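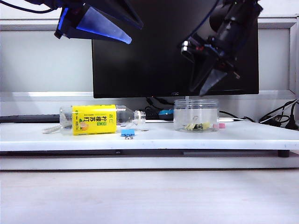
Figure 1. Lemon soda bottle, uncapped and on its side, with a clear plastic jar.

Household Materials and Waste
Session 2 handout: Bottles, jars and the claims made for them
Instructor: Aldana Riquelme

Read this before class. The discussion will assume you have.

Start with the bottle in Figure 1. Most people asked what should happen to it will say "recycle it" in under a second. I would like you to be slower. The word "recycle" covers several different acts by different people, and the person holding the bottle performs only the first of them. Putting something in a bin is sorting. Whether it gets baled, sold, washed, shredded and made into anything is a separate matter, and the bin can't tell you.

What a bottle is made of

A clear drink bottle is usually PET, resin code 1. Usually is doing some work in that sentence. You can't read a resin code from across a table, and you can't read one off Figure 1 either, so please don't write "PET" in your worksheet as though you had checked. Write "clear plastic" and leave the code blank. The same goes for the jar. Clear jars are sold in PET, in polypropylene, in polystyrene and in other things, and they look much alike until you pick them up.

The code, when you do find it, identifies a resin. It was never a promise that your local plant takes the item. The triangle of arrows that often surrounds the number has misled a great many shoppers, and I have trouble believing that none of the packaging trade noticed.

Three parts, three questions

A soda bottle as sold is a body, a cap and a label, and these are commonly different materials.

The body. It carries most of the weight and most of the value. Clear is easier to sell than tinted.

The cap. Often polypropylene or high-density polyethylene. Older advice said take it off; many programs now say leave it on. Both instructions were given with complete confidence. The bottle in the figure has no cap, and a loose cap in a bin is small enough to drop through sorting screens. Ask your own program which rule it uses and when the rule was written.

The label. The one in the figure is bright yellow and goes around the middle of the bottle, with 柠檬苏打 (lemon soda) in large characters. Labels may be paper, or a plastic film that differs from the body. A small wrap leaves plenty of clear plastic showing. A full sleeve can hide the body from optical sorters, which is a known nuisance. Don't assume that peeling a label at home helps much. Many plants have equipment for it, and I have yet to see a household study that convinced me either way.

On rinsing

The standard line is "empty, rinse, replace." Nahom Gebretsadik, who took this course in May, pointed out that the three leaflets he collected gave three different meanings of "rinse," from a splash to hot water and detergent. For a soda bottle a quick swirl with cold water is plenty. For a jar that held something oily, hot water may cost more than the jar is worth. I say may – it depends on how you heat the water and how much you run.

The case for reuse, with doubts

A jar is the favorite object of reuse articles. Wide mouth, useful shape, easy to wash. All true. But a jar kept in a cupboard for years and then thrown out has only been delayed. Reuse counts when it takes the place of something you would otherwise have bought. Robel Bogale's worksheet last term put this better than our textbook does: "I saved the jar and then bought a set of jars."

A soda bottle is a weaker candidate. The narrow neck makes it hard to clean by hand, and thin bottles dent. Cut down, it makes a decent seedling cover or funnel. That uses up one bottle. It has no bearing on the next ninety.

A number to argue with

The Vemgate leaflet in your packet says a household that sorts carefully will keep 2,430 containers out of landfill. Over what period? Compared with which household? Counted at the curb or at the plant gate? The leaflet doesn't say. It also claims a 90 percent recovery rate at Farnach, and Gert Ngcobo and I have each written to ask how that was worked out. We have had no reply that answers the question. Treat both figures as advertising until someone shows the working.

Worksheet, due at the next session

Choose 2 empty containers from your own kitchen, one bottle and one jar if possible. For each, record:

Material of the body, with code if you found one, and where it was printed
Material of the cap or lid, if you have it
Label type, and whether it came off by hand
What your local program says, copied word for word
What you think will happen to it, and how sure you are

"Don't know" is a full answer in any row. A guess written as fact will lose marks.

Reading: Sheehan, chapter on rigid packaging. Skip the foreword. Spare copies are with Thongchai Intarasuk in the Zaria room.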